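Coutinho Bedspread, Queen
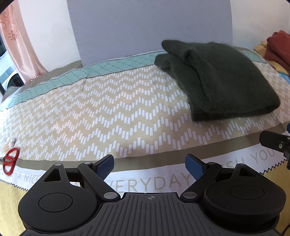
Every bedspread claims to fit a queen. The Coutinho fits one with a normal mattress, and also one with that foam topper you bought at 3 in the morning. It's cut long on both sides, so two people can each steal a fair amount before anyone gets cold.

Wash it cool and tumble it low. Iron it if you're that sort of person. Rikutness packs it in a zip bag that you will keep forever and never use.

Pillow shams are sold separately, as is the custom. The matching Irkton throw is back in July.

Shares: 2,402

Comments (3)

Shiuli Sikder: Mine has survived 40 washes and a dog. The dog has his own half now.

Cina: Does it come in king? My husband sleeps like a starfish.

tuesdaynapper: Ordered 4, kept 4. The guest room has never had so many guests, sadly.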